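Water Use When Washing Dishes by Hand
Fouad Abu Hammour
Environmental Studies project report

Background

My project compares two ways of washing dishes by hand: under a running tap, and in a filled sink. I picked the topic after the unit on the Sandwood reservoir, where we learned that the town asks people to cut back every October but does not say much about how to do it at home.

Method

I asked 12 households on Nerberg Street to take part. Each one washed its evening dishes for 2 weeks, the first under a running tap and the second with the sink filled. They read the water meter before and after washing and wrote both numbers on a sheet. No other water was supposed to be used in between. The families chose their own soap and washed whatever they had used for dinner.

I added up the sheets for each week and compared the totals. One family lost its second sheet, so I left it out of both totals.

Results

The running tap week came to almost 3,000 liters for all the households together. The filled sink week used less in every home but one. That home changed the water partway through on most evenings after cooking with a lot of oil.

The biggest drop was 75 percent, in a home where the tap used to stay on while the pans were scrubbed. Smaller households saved less, mainly on days with only a few plates.

Sinks and Rinsing

The type of sink made a difference to how people rinsed. Homes with two basins could wash in one and rinse in the other. Homes with one basin mostly rinsed under the tap at the end, and some of their savings were lost there.

A double-basin sink in stainless steel, with the left basin larger and deeper than the right.

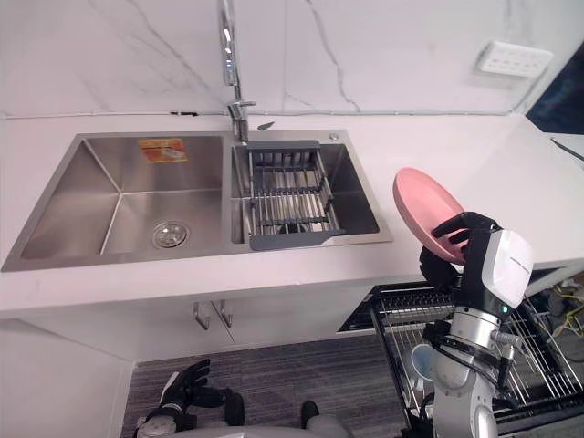

Problems With the Study

The meters are not very exact for small amounts. Some people forgot and flushed a toilet or ran a bath during the reading. I also did not record how many dishes were washed, and I would add that to the sheet next time.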